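Section 4: Your First Dye Bath

Now for the fun part! Your Cenari dye kit gives rich, even color on cotton and linen, and the steps are easy to get the hang of.

1. Wash the item without softener, and leave it damp.
2. Fill the Dratell pot with hot tap water, stir in one packet of dye and 30 grams of salt, and keep going until no grains are left.
3. Unfold the item completely. Tight folds take up less color — lovely if you want a marbled look, annoying if you don't. 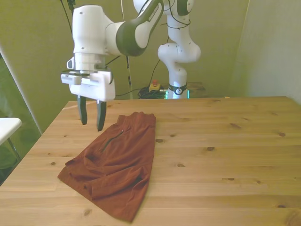 One reader wrote in to say that elastic waistbands came out paler than the rest until she started stretching them open under the surface. Great tip, and it works for cuffs too.

4. Lower the item in and stir slowly for 30 minutes.

CAUTION: Dye stains skin and counters. Wear gloves, and never use the pot for food again.

5. Rinse in cool water until it runs clear, then squeeze gently.

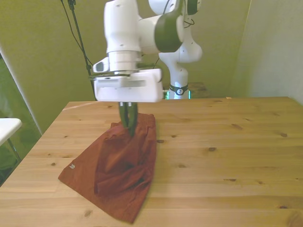

Fig. 4. Rust-red fabric, gathered.

6. Dry flat, out of direct sun. Reds look much darker wet, so wait before you judge the shade (or go back for a second bath!).

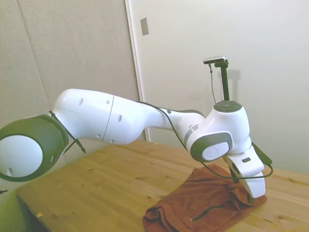
Could I save the leftover bath for the next day? It depends on the dye: Darnby reds fade overnight, but the browns will happily tint a few napkins.

NOTE: Wash dyed items separately the first 4 times.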